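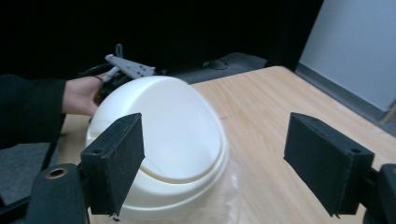 February, 6:40 a.m. Harbor seal count at the north haul-out, low tide, wind light. Total 361, pups excluded. Anselmo Mendonça had two fewer on his pass, so we kept mine and noted the gap. Some 30 animals flushed when a skiff came by -- most were back on the rocks before we left. One adult female with an old net scar on the neck, healed. Scope tripod leg slips again. Send the sheet to Nevzat Gökçe tonight.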